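Growing duckweed for tilapia feed, anyone past the bucket stage?

Forum: Backyard Aquaculture > Feeds and Nutrition
Started May 27, 2022

pondscum_pat
I've been feeding my tilapia a mix of pellets and home-grown duckweed since last September and I am hooked! They go nuts for it. I have 2 kiddie pools going now and I'm skimming a good net full every morning. What I'd love to know is how far people have pushed the swap. Half duckweed? More? My tank is a 900 gallon Voltitz round and the fish look great, but I don't weigh them as often as I should.

fin_and_bean
Love this thread already. I run half and half by dry weight and growth has been fine for me. Dry weight is the part people miss (I missed it for a whole season). Fresh duckweed is nearly all water, so a heaping net of it is a pretty small meal once you dry it down.

saltlick77
I'm going to disagree a little. Half is a lot for young fish. I tried it on fingerlings and they fell behind the tank that stayed on Jako starter crumble. Same water, same light. Grown fish, sure, go for it. Little ones need the protein packed in tighter than any plant can manage.

fin_and_bean
Fair, mine were all past hand size before I started. What were you growing the duckweed in, though? If the water is weak the protein drops way off. You can see it in the roots, they get long and stringy when the plants are hungry.

saltlick77
Rain barrel water. So yeah, probably hungry plants. I'd still keep the crumble for fingerlings.

pondscum_pat
Ooh, mine have short roots! I top the pools up with tank water every time I clean the filter. It's the best loop, the fish feed the plants and the plants feed the fish, and I get to stand there with my coffee and watch.

mudminnow_mo
Please rinse it before it goes in the tank. Snails and dragonfly larvae ride in on it. I use a Cortés mesh tray and the hose, takes no time at all.

gillywater
Has anybody tried drying it? I've got a Vorkent dehydrator sitting in the garage and I'm itching to make my own pellets.

fin_and_bean
Yes!! Do it on low, crumble it, bind it with a bit of gelatin. They float for a minute and then sink, and mine hit them both ways. Sun drying works too, but spread it thin and stir it or the bottom layer goes sour.

gillywater
Okay, sun drying might be my first try then. Pavement out front:
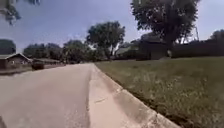
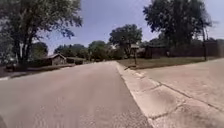
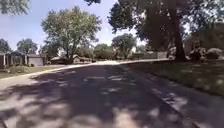 Duckweed dries best for me in a thin layer on an old window screen, judging by the one tiny batch I did last summer, and the screen has to sit up on blocks so air gets under it. I left it in one spot all day and half of it stayed limp. Dappled concrete like in the last picture, with all those branch shadows across it, would give me the same patchy result, so I'd put the screens on a part that's fully in the sun. Then bring it all in before evening so it doesn't pick up dew. Does anyone know if strong sun hurts the feed value?

saltlick77
It does fade the color, and I believe you lose some of the carotene along with it. Shade with a good breeze is the better way if you've got the patience. I would take your dappled spot over full sun any day.

fin_and_bean
Have to side with gillywater on this one. Slow drying in humid weather gave me a gray, smelly mat. I'll trade a little carotene for feed that doesn't stink! And keep it well off the ground near any road. You don't want grit or whatever drips off cars going into fish you plan to eat.

mudminnow_mo
Seconding the grit thing. A clean sheet under the screen helps too.

pondscum_pat
I'm trying both ways this weekend, one screen in shade and one in sun, and then I'll offer each batch to the fish and see which one they hit first. Also buying a proper scale so saltlick77 will believe my numbers, haha.

saltlick77
Weigh the fish too!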